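Product Review: Brutum Coastal Water Sampling Kit

December 6, 2019 - Reviewed by Sneha Awasthi for the Garitz Shoreline Monitoring Program

The Brutum Coastal Water Sampling Kit is sold to local authorities, schools and shoreline groups that need to collect seawater for plankton counts and basic nutrient testing. The program purchased two kits in April for use at its bathing water stations on Garitz Bay. The following review covers one full season of use from shore, pier and small boat.

Contents and build

Each kit contains a weighted sampling bottle, a hand line of 20 meters, a plankton net with a 50 micron mesh, 18 screw-cap bottles, a thermometer and a printed field guide. Everything fits in a hard case with a shoulder strap. The case is well made and its latches did not rust, although it is too wide for the storage lockers on most small boats. The foam insert holds the bottles firmly but absorbs seawater and must be taken out to dry after each trip.

The hand line is marked at every meter with colored thread. The marks remained legible through the season. The line itself is thin and difficult to grip with wet hands, and staff at the Tapley pier station replaced it with a thicker one in the second month.

Performance in the field

The sampling bottle closes by means of a small weight sent down the line. In calm water it closed on the first attempt in nearly every case. In a strong current the line leans, the weight travels slowly, and the bottle sometimes remained open. Users who expect to work in moving water should plan for repeat casts and should record the angle of the line.

The plankton net performed well. During the summer bloom off Tapley, when the water near the breakwater had turned a rusty brown, the mesh clogged after short tows but rinsed clean without damage. Smaller cells pass through a mesh of this size, and whole water samples should always be taken alongside the net sample.

Handling and preparation

The manual recommends that used equipment, clean equipment and filled bottles be kept apart at all times. It gives no advice on how to arrange this at a shore station, and users will need to provide their own containers. 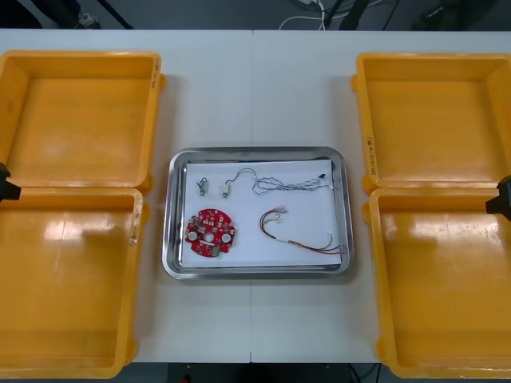

Yellow plastic bins and a stainless steel tray on a white work table.

Labels are the weakest part of the kit. The adhesive fails when damp, and several labels were lost in the cooler before the samples were logged. Waterproof tape and a grease pencil are a better choice. The printed log sheets are clear and follow a sensible order, with space for tide, wind, water color and odor.

Comparison with the Kullik set

The program has also used the Kullik field set. The Kullik bottle is heavier and closes more reliably in current, but the set has no plankton net and its field guide is limited to freshwater species. For bloom monitoring, the Brutum kit is the more complete purchase. The supplier states that the closing mechanism is rated for 2000 casts - the program has not used either kit enough to confirm this figure.

Recommendation

The Brutum kit is suitable for routine sampling in sheltered water. It is recommended for new stations, provided that the labels are replaced before first use and a thicker hand line is fitted. Stations exposed to strong tidal flow should consider a heavier bottle. Replacement nets and bottle caps may be ordered separately from the supplier.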